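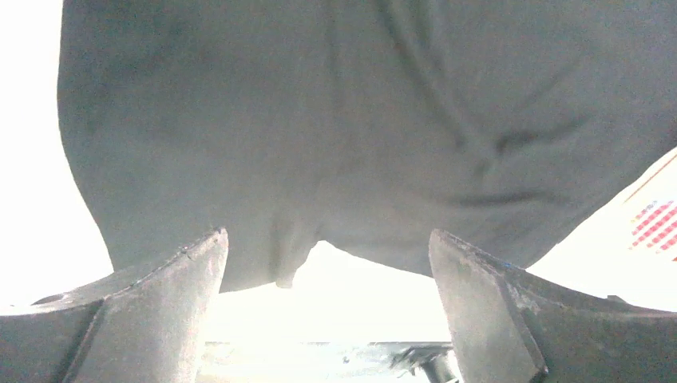

Uson publishes working rules for two-armed cloth handling

August 16, 2018 – Uson has released a set of working rules for benches where two robot arms handle clothes and other soft goods. The rules run to 18 pages and will apply at its Luseler and Batora sites from September.

The main points deal with people. Staff must stop both arms before reaching over the table, even if only one of them is moving. A garment held by one gripper counts as a live task until it has been let go. Cables have to be checked at the start of each shift, and gripper fingers inspected for wear after every 3,029 cycles.

Sutrisno Ngui, who led the drafting, said most of the text came from habits the crews already had. "We wrote down what the careful people were doing – and then argued over the numbers," he said.

An earlier draft set the finger inspection at 2,498 cycles. It was raised after a trial at Luseler, where the shorter interval fell in the middle of shifts.

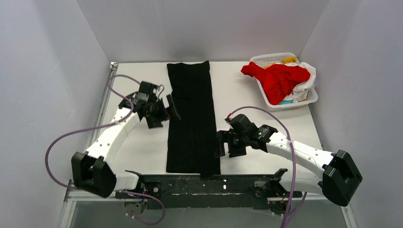

Do the rules apply to benches already in use?
Existing benches are covered from the same date as new ones, but sites have three months to fit any missing stop buttons.

Santoso, which supplies clothing to both sites, has been sent a copy. Comments on the text can be made through site managers, and a first review is planned once the three months are up.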